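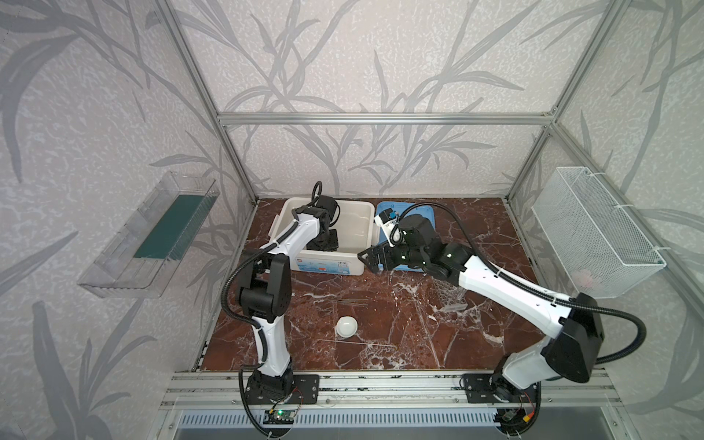 Pinkish-beige wallpaper with gray leaf prints behind a reddish-brown marbled tabletop.

Sponsored travel blogging

8/6/20 – by Viera Kadlec
2 min read

Sponsored travel blogging is the practice of publishing trip reports in exchange for free lodging, transport or a fee. Supporters describe it as a branch of travel writing. Its critics file it under advertising, and the surviving contracts tend to back them up.

Origins

The practice is often traced to the resort town of Pralthorpe, where the hotel group Tannous offered free stays to bloggers one February. The claim rests on the group's own press material. Smaller inns in Lorkeck say they had traded rooms for reviews earlier – none has produced paperwork.

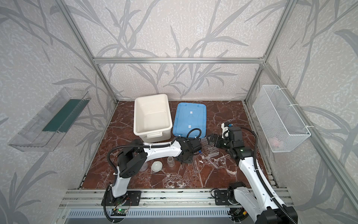
Payment varied widely. A standard Tannous agreement asked for six posts over two nights and gave the hotel the right to see drafts. Whether bloggers changed anything at the hotel's request is disputed, although bad reviews from these stays are hard to find.

Claimed results

Tannous credited bloggers with a 40 percent rise in bookings. It did not say how guests were asked, or what share would have come anyway.

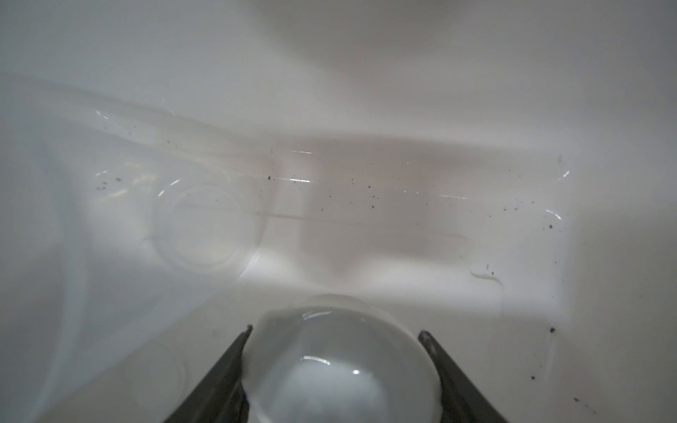 Mbali Motaung called the figure "a guess with a percent sign on it" and noted that room rates had been cut that same season. The group stood by its number but released no data.

The booking site Trakham later surveyed some 50 bloggers, most of whom said that free travel had no effect on their opinions. The survey relied entirely on their own word.

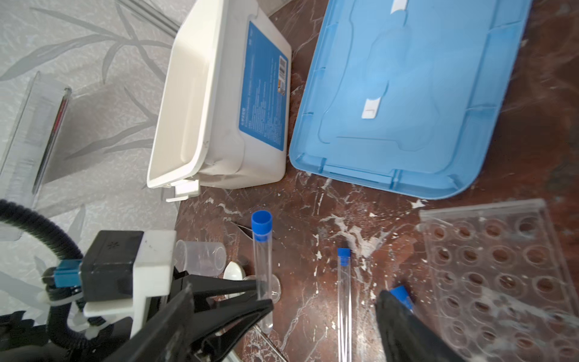
Disclosure

Labels such as "hosted" and "in partnership with" are common, but their meaning is loose and they often sit at the foot of a post. Elżbieta Walczak has argued that readers understand the arrangement anyway, a view for which there is little evidence either way.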